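Grunia Community Help > Crafts and Hobbies > Storage

Sorting a huge bead and button collection: compartment trays or little jars?

Asked by marlowe_threads, 28th September

My aunt passed her button and bead stash on to me and I am over the moon, but it is a LOT. She kept a notebook, bless her, and it says 2000 buttons and 217 packets of beads, most of them opened and half of them spilled into each other at the bottom of a cookie tin. I've cleared a table for the job and I want to get it done before our craft swap in November.

Do I buy the plastic trays with little square compartments, or a pile of small jars with lids? I have a Lulona drawer unit already (the shallow one) so flat would be nice. Also, do you sort by color or by size first? I've started twice and mixed everything back together both times.

3 answers

Answer from Korkor Ametepe
Accepted by the asker

Oh, you are in for such a good weekend! Trays for the sorting, jars for the keeping. I've done this with three inherited stashes now and that's the way I would go every time.

The wonderful thing about an open tray is that you can see everything at once. You drop a button in a square, change your mind, move it two squares over, no lids to fuss with. Go for one with rounded walls between the squares if you can find it, as small beads scoop up out of those with a fingertip. Straight-sided ones drive me nuts with seed beads.

Set the tray on one side of the table and something flat with a raised rim right next to it. Tip out a handful at a time onto the flat one, never the whole tin. A handful is maybe 10 minutes of sorting and you get that lovely finished feeling over and over.
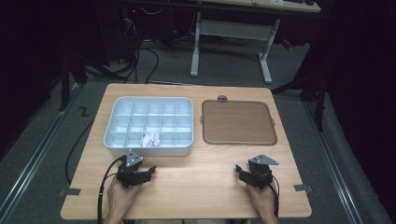

Color first, then size. I know people will argue! But your eye picks out color so much faster, and once all the blues are in one square you can split them by size later while you watch TV. Leave a couple of squares free at the start. You'll find things that don't belong anywhere – hooks, snaps, a single earring, one time a baby tooth – and if there's no place for them they end up back in with the buttons.

Scrap paper is your friend too. Write the color or size on a bit of it and put it in the square before the buttons go in, then when you empty that square into a jar the label goes right along with it. No sticky residue, and you can swap them around as much as you like.

For the jars, I use the Mornari ones with the screw tops. They come in a box of 18 and they're short enough for a shallow drawer, though measure yours first, I don't know the Lulona unit. Buttons with shanks take up way more room than flat ones so give those the bigger jars.

Have fun with it and keep your aunt's notebook with the collection. I would love to have had one of those.

Answer from pegboard_dan

Jars. Trays tip over. I had 200 glass beads in one and the cat got it.

Answer from quiltyaslee

Agree with Korkor on color first, except for shirt buttons. White shirt buttons are all the same color so you have to go by size and number of holes anyway. Pull those out before you start or you'll have one gigantic white pile.

If you do store in trays long term, get the kind with a lid that presses down on the walls. Mine is a Tijani and the lid bows a bit in the middle, so beads wander from one square to the next when I carry it. Buttons stay put fine. I keep it flat in a drawer and it's been OK.

Comments on this answer (2)

marlowe_threads: Ooh, the shirt buttons! That is exactly what went wrong both times. Doing those first tonight, thank you both so much!

Korkor Ametepe: Yes, great point about the white ones. I string mine on thread by size – takes no room at all.

Was this page helpful? Yes / No
Related: Best thread for stringing buttons
Related: How to clean old metal buttons without scratching them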